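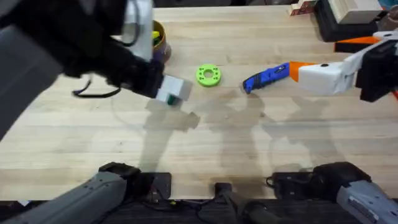

Unit 4: Collecting Demonstrations for Two-Arm Tasks

A policy trained by imitation can only reproduce behavior that is present in its examples, and the quality of a collection is therefore decided largely at the table. In two-arm work each recorded episode must contain the motion of both arms on a shared clock, including the periods in which one arm waits for the other. Objects should be placed so that each gripper has a clear approach. The green ring lies between the white block held by the left arm and the utility knife held by the right, with open wood on either side of it. Students should also note the shadows of the arms on the tabletop, which enter the training data along with everything else.

Procedure for the Ivley exercise

Each group records 79 episodes. Starting positions are to be varied between episodes according to the placement sheet. An episode begins with both arms at rest and ends when both have returned. Episodes containing a dropped object are kept and marked as failures in the Grorken log. Episodes with missing joint readings are deleted and recorded again.

Division of the data

Of the completed set, 70 percent is used for training and 30 percent is held back. The division is made by session, so that neighboring episodes do not fall on both sides.

Submission

Logs and a one-page statement of the placement rules used are due 14/04/2020 through the Zoltden course folder. Groups that change the table layout during collection must begin a new session number.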